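4. Opening and Closing Flaps with a Wrist View Only

Our third task puts the controller in front of a guessing game with hinged red flaps, each hiding or revealing an animal card. We love this task. It is cheap to set up, easy to reset by hand, and it asks for real care at the fingertips, where a small error in height sends a finger into the wrong flap.

The policy, Cavska, gets the wrist view and the joint readings. It has no model of the board and no depth input. A separate planner, Trusby, names the target slot by row and column, and Cavska turns that into motion at 15 Hz.

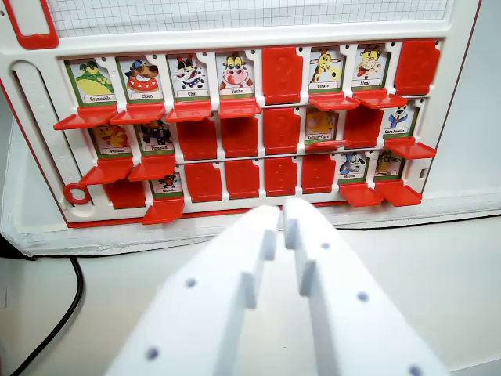
Slot naming was harder than we expected. Three rows of eight look very regular from the start pose, but once the gripper moves in, most of the board leaves the view and the policy has to remember where it was headed. We tried passing the slot index at every step and also passing it only once, at the start. The first option was clearly better, and we use it everywhere below.

The open cards help a great deal. Belmiro Barreto suggested training a small side head to read the card names near the target, so that "Vache" on one side and "Girafe" on the other pin down the slot between them. The head adds almost no compute, and we were delighted to see how much it steadied the approach! 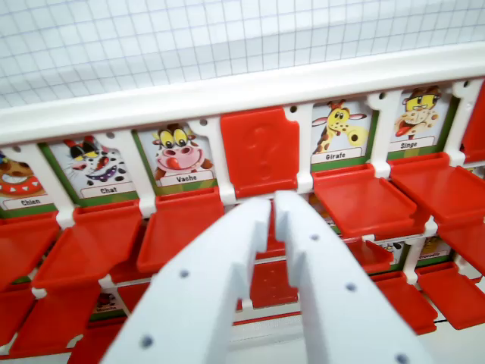 Training used 647 demonstrations, all recorded by teleoperation with the same pair of flat fingers. We kept the clumsy ones. Episodes in which the operator missed an edge and tried again gave the policy its own habit of backing off and coming in a second time, and removing them made results worse on every row.

4.1 The approach phase

We split each attempt into approach, contact and release. The split is used for scoring only; the network never sees it. During approach, the policy must bring both fingertips close to the chosen flap while staying clear of the lowered ones on either side.
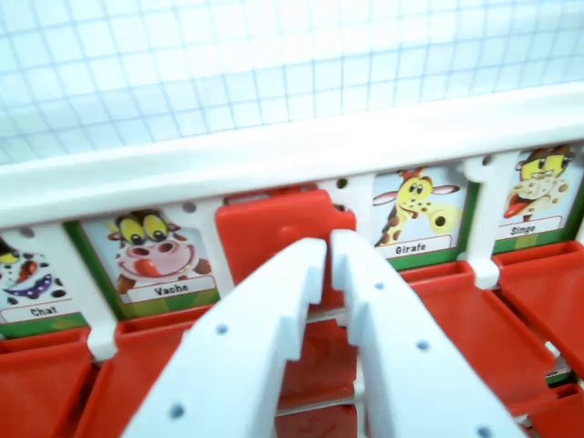
Figure 4. Wrist view with the fingertips near an upright flap between the Vache and Girafe cards.

Contact is scored from the flap angle, which we label by hand on the final image of each attempt. An attempt counts as open when the whole card can be read. Partly lowered flaps are logged separately, and we ran 10 attempts per slot. 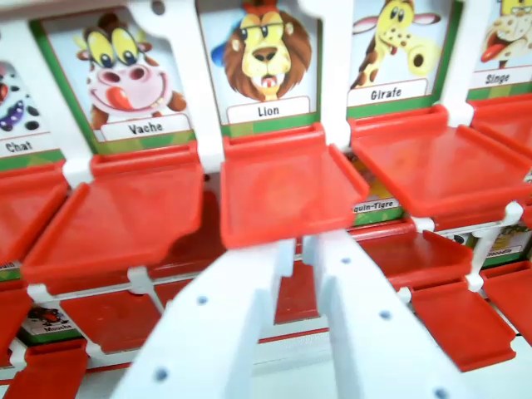
Figure 5. Wrist view with the Lion card showing between Vache and Giraffe's card, labeled "Girafe"; the fingers point toward the tray in front of Lion.

The lower rows are the most interesting part. Trays from the row above hide some of the card names there, so the side head has less to work with, and Cavska leans more on its joint readings. We return to this in Section 5, where the name reader is switched off.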